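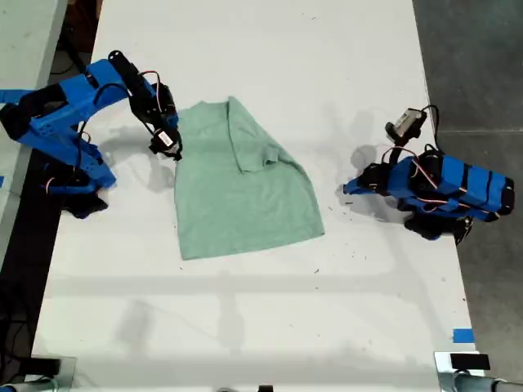
A light green T-shirt, partly folded, on a white table between two blue robotic arms.

Norkudness to take old camp chairs in trade at its Sasulport store

November 10, 2025

Anyone with a sagging camp chair in the garage may be glad to hear that Norkudness, the fishing and camping shop on the harbor road in Sasulport, is starting a trade-in program this week. Bring in a folding chair of any make, in pretty much any shape, and the shop will give you store credit for it, from a few dollars for a bent one up to $50 for a padded, high-backed model that still opens and locks the way it should.

The idea came out of a trial the shop held in May, on the weekend before the season opened at Lake Warnero. It was meant to be a small thing, a couple of folding tables by the back door and a hand-lettered sign, but by closing time on the second day the staff had taken in 284 chairs and had run out of places to stack them. Most needed only a new foot, a rivet or a bit of stitching along the seat, and they were sold again over the summer at well under the price of a new one.

"People would come in with one chair and then go back out to the truck for three more," said Sumeya Nigatu, who manages the store. "We loved it, but we were tripping over them until the Fourth of July. This time we've made some room!"

The room is in the old boat showroom next door, which Norkudness took over at the end of the summer. It adds 4,000 square feet, and besides the used chairs there will be a repair bench, a rack of bedchairs for overnight anglers (these were always hard to try out in the old store, with the bait freezers so close by), and a proper display of the shop's own Mersha line of chairs and cots. Shoppers are welcome to unfold anything on the floor and sit in it for as long as they like.

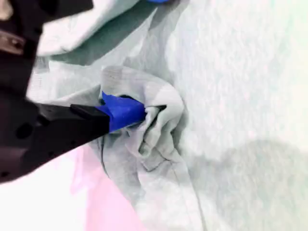
Pale gray cloth gathered into folds.

Chairs can be dropped off whenever the store is open, and there is no need for a receipt or the original carry bag, though a bag does bump the credit up a little. The shop asks that seats be brushed clean of sand and fish scales first. It can't take rocking chairs, or anything with a broken main frame, but the staff will pass the metal along for scrap if you would like to leave it with them anyway. Credit goes onto a store card the same day and can be spent on anything except licenses and live bait.

The first 100 people to trade in a chair will also get a free insulated mug. There is a limit of six chairs per household for now, and Nigatu said the shop will look at that again after the holidays, depending on how the shelves are holding up.

Repairs will be offered to people who would sooner keep the chair they have. The bench will be staffed on weekends to begin with, and simple jobs such as feet, buckles and cup holders should be done while you wait. Torn seats take longer, usually a week or so, and the shop suggests calling ahead in case the right color of fabric has to be ordered.

Prices for repairs are posted at the front counter. The old boat showroom has its own entrance, with parking on the harbor side.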